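## 3.2 Case layout and cable routing

The case was laid on its side with the cover off. Board access was good on the left; the drive frame and its cables took up most of the right side. Rated output of the power supply was 300 W - enough for the original parts.
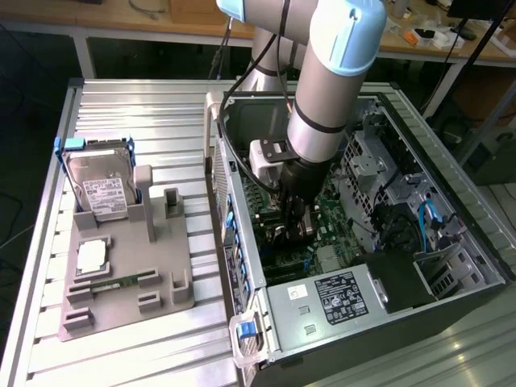
Cable lengths were measured by Bisht and Urrutia on Tuesday. The longest run was 287 mm, the shortest 20 mm. Values are listed in Table 4.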